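Home | Forums | Civics | Local Government | Log in

Oltemby town council wants to cut public comment to two minutes

Sunday, November 28, 2021 – posted by gravel_lot
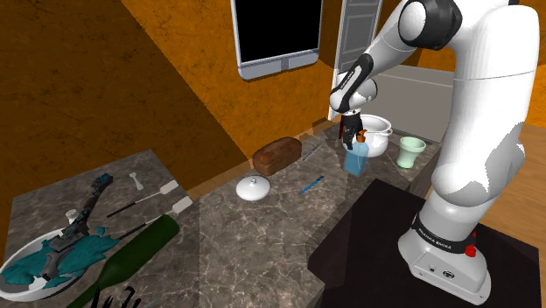 Re: two-minute rule

gravel_lot wrote:
The agenda for the next meeting has a motion to drop public comment from three minutes to two and make you sign up by noon the day before. Three minutes was already short. I once spent one of mine adjusting the microphone.

palewicket wrote:
I'm for it. I sat through the April meeting on the Ulloa Street rezoning. 54 speakers, and most of them said what the first guy said, only angrier.

gravel_lot wrote:
They were angry about the rezoning. That's sort of the point of letting them in.

tern_and_tern wrote:
The minutes don't bother me. The noon deadline does. The final agenda goes up at ten in the morning, so you get two hours to notice it, read it and form an outrage. Some of us have jobs.

palewicket wrote:
You can email the clerk any time.

tern_and_tern wrote:
I have. My email is in an appendix now, resting comfortably.

mossback54 wrote:
The last council race was decided by 175 votes out of 2,532. If people want a different council they know where the gym is. Yelling at the one we've got is a hobby.

gravel_lot wrote:
So the plan is we talk every four years – for two minutes.

palewicket wrote:
Nobody said that. Ukeo has had two minutes for ages and their meetings end before midnight.

tern_and_tern wrote:
Ukeo also posts its agenda a week ahead. I'd take that trade today.

mossback54 wrote:
Okay, that I'd sign.

Contact | Forum rules | Back to top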